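Subject: Re: [refurb-list] Taking the towers down to bare boards, what order?
From: Trillville bench
To: refurb-list

On the Stelley desk, in May, it was written:

> We have been given a lot of 231 old desktop towers, most of them
> the same model, and we want to get the useful parts out before the
> cases go to scrap. We have been standing them up and working from
> the side and it is slow. Screws end up in the bottom of the case.
> What order do you take things out in? Do you bother with the
> power supply first? Also, where do you put the memory once it is
> out? Ours is in a coffee can at the moment and I know that is bad.
>
> Second question, is it worth keeping the graphics cards?

Lay them down. That is the biggest change you can make. Side panel off, case flat on the table, board facing up, front bezel toward you. Then the power supply and the drives are along the near edge and you can read the labels without turning your head. We use a slatted aluminum table, which is easy to wipe off, but anything flat and steady is fine as long as you can get to it from both sides.

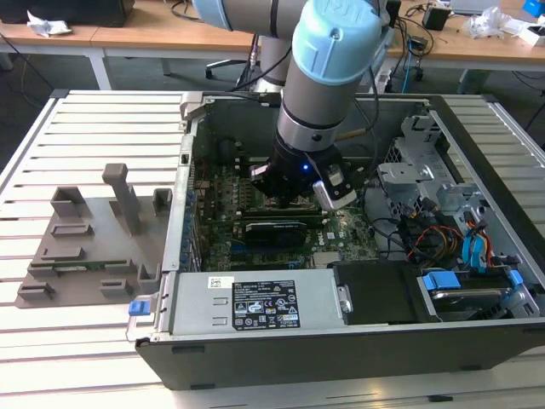 Tower on its side, graphics card still seated, memory-type board in the plate at left.

The order we use on this kind of case:

1. Unplug everything outside, hold the power button in for a few seconds, then panel off.
2. Look before you touch. Note which cards are in and where the drive cables run.
3. Memory out.
4. Cables off the drives. Pull on the plug, not the wire. Some of these SATA plugs have a metal latch you have to squeeze.
5. Hard drive out. On ours the drive is held with blue clips at the ends. Tag it with the machine number right then.
6. Expansion cards.
7. Heatsink, then processor.
8. Power supply.
9. Board last.

You can swap 3 and 6 if a long card is in the way of the memory latches. I would not move the power supply up to first. It is heavy, and with it in place the case stays put while you are pressing on things. Copy the rating off the label before it comes out, too, or you will have a pile of supplies and will be flipping each one over later.

On the memory, please get it out of the can. Loose modules rub against each other and chips get knocked off the edges. We have a gray 3D-printed plate with raised slots and holders that sits on the left of the tower, and the board goes into a slot as soon as it leaves the machine. The file came from the Solberg shop and we changed the slot width by a hair. If you have no printer, a strip of stiff foam with cuts in it does the same job. Anti-static bags after that, 49 to a box if you use the short Boltitz cartons, with a sheet of card between the layers.

For the heatsink, run the machine for five minutes before you start if it will still boot. Warm paste lets go a lot easier. Loosen the screws a little at a time, corner to corner, and twist slightly before you lift. If you lift straight up on a cold one it can bring the processor with it, and then you are straightening pins or buying a board.

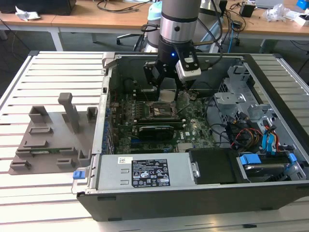
Once the socket is bare, close the metal frame back down and put a cover on it if you have one. We lost 3 boards early on to somebody dropping a screw into an open socket. Processors go in clamshell trays. Wipe the old paste off the same day, it gets worse the longer it sits.

Graphics cards: yes, keep them, but test one or two of each kind before you spend time on the rest. The small office cards sell slowly and mostly go to people who need a second monitor output. Check the fan by hand. If it grinds, put the card in the parts box.

The drive cage can stay in the case unless your scrap yard pays differently for it. Ours does not. Cables we sort into SATA and everything else.

For the count, we went through 3,755 parts last year with a plain spreadsheet, one line per part, machine number in the first column. I can send the blank one if you want it. The tabs are labeled for our shelves but you can rename them.

One thing I would like to hear back on is how you are handling the drives. We wipe ours and log the serials, but the Solberg people shred everything and I have been wondering if that is less work in the end.

--
Trillville bench
parts and refurb, back door, ring twice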